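4.2 Cache invalidation under a shared session store

The second deployment of Drasovix replaced the per-node session cache with one store shared by all application servers. The change was made in May, after the migration of the reporting module. We describe the effect on invalidation traffic, as the effect on response time was covered in Section 4.1. 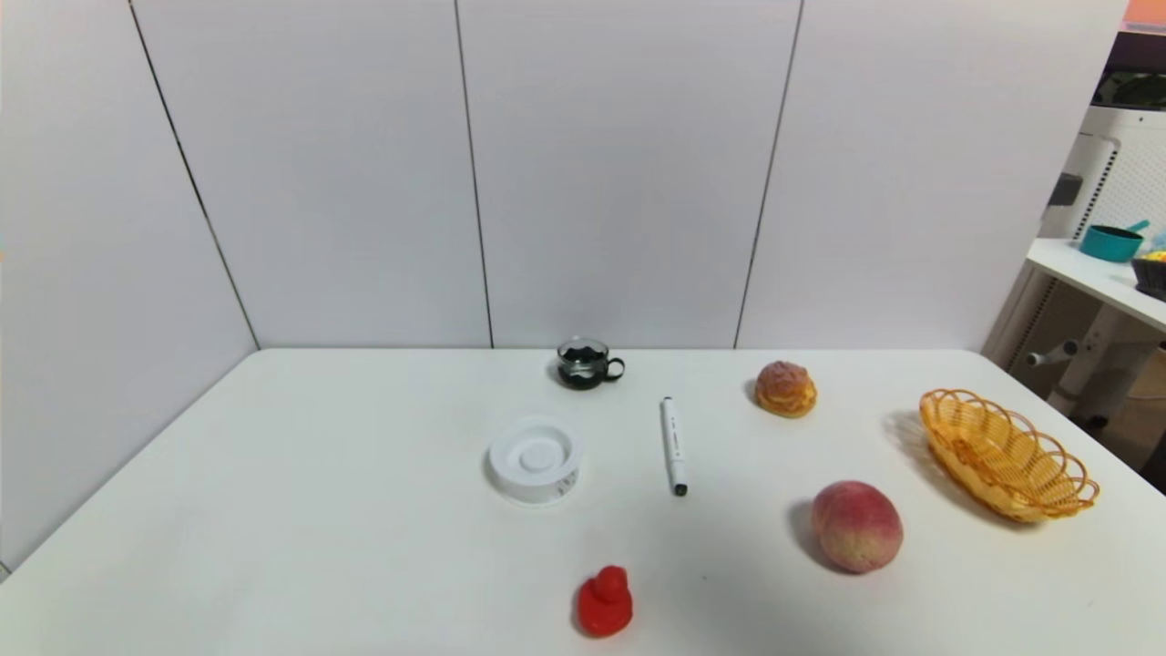

Ó Néill, Skimevstead Software Laboratory

In the earlier design, each node held its own copy of a user's permissions and discarded it on receipt of a broadcast message. Messages were small, but their number grew with the square of the node count during role changes. With 7 nodes and a batch update of 1,000 roles, the message queue became the limiting component, and nodes that fell behind served stale permissions until the next full refresh.

The shared store removes the broadcast. A write updates a version key, and each node compares its local version against that key at the start of a request. The comparison adds one network read per request. We considered batching these reads on a timer but rejected the idea, as a revoked permission would then remain in force for the length of the interval. 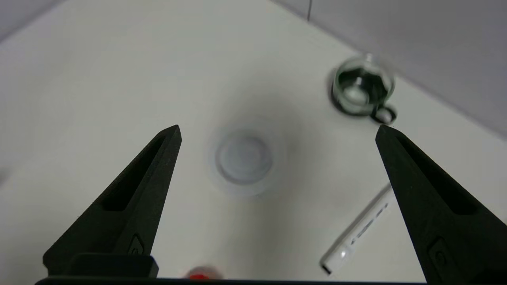 Connection handling needed more work than the version check itself. The client library opened a new connection for each worker thread and released it only at shutdown. At 625 open connections the store began refusing clients - a limit set in its default configuration and left unchanged at the Stosport site. We moved the library behind a fixed pool with 2 connections per worker process. Refusals stopped, although the wait for a free connection then became visible in the slowest requests.

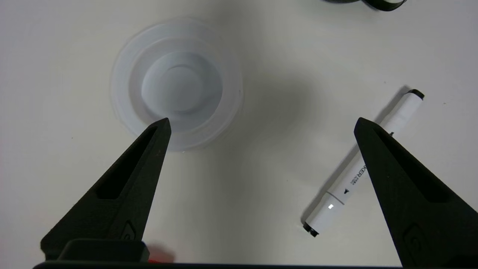 Figure 7. Round lid on an off-white tabletop, wrist view.

Failure behaviour also differs between the two designs. A node that lost contact with the broadcast queue continued to serve requests and gave no outward sign of error. A node that loses contact with the shared store cannot confirm its version and must either refuse the request or accept the risk of stale data. Drasovix refuses writes and allows reads from the local copy, with the response header marked accordingly. The client favours a cached page over an error page and displays a notice when the header is present.

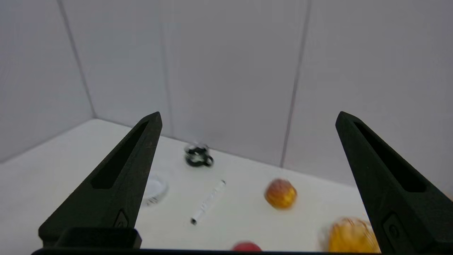 Does the version check have to run on requests for static files?

Static files carry no permission data, so the router sends them past the check and no read is made against the store.

The same exemption was applied to the health endpoint, which the load balancer polls far more often than any user-facing route. Authorised downloads keep the check, as their paths resemble those of static files but their contents depend on the role of the requester.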